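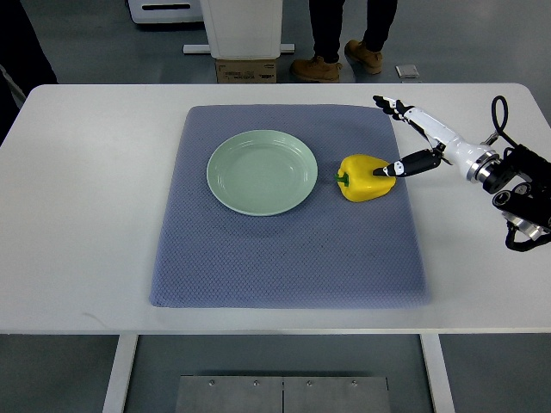 Gistthorpe to change dish collection at Canham housing blocks

Residents of the Canham housing blocks in Gistthorpe will get a new food scrap collection schedule starting in July, the town's sanitation office said. The change covers 1,536 apartments and replaces the shared bins now kept at street level.

Under the plan, each household will receive a lidded kitchen pail and a supply of paper liners. Filled liners go into locked cabinets on the ground floor, which open with the same key fob used for the main entrance. Crews will empty the cabinets 3 times a week, before 10 a.m.

Plate scrapings, peelings, coffee grounds and bones are accepted. Cooking oil, liquids and compostable plastic cups are not. Paper napkins may go in if they carry no cleaning products.

The material will be hauled to the digester at Boutros, which has operated below capacity since its second tank came online. Nadine Sfeir, operations manager at the plant, said loads from apartment buildings tend to contain more film plastic than loads from single-family streets. "The screen catches most of it, but every bag we pull out is a stoppage," she said. Loads with visible contamination will be sampled on arrival and the results returned to the building by address.

A trial at one Canham block ran through the winter. According to the sanitation office, residual trash from that block fell by 40 pounds per household over the trial period. Odor complaints were recorded during the first weeks and dropped after door seals on the cabinets were replaced with a thicker gasket.

Jirayu Srisuk, who supervises the route, said the cabinets will be rinsed on site with a truck-mounted sprayer — the street bins had to be taken away for washing. The existing bins will be moved to the town's market square.

Billing does not change this year. Households can decline the pail, but the separate fee for oversize trash bags will still apply. Replacement liners will be stocked at the building offices and at the Gistthorpe library.

Questions about fob access should go to Beverley Stubbs at the Canham management office.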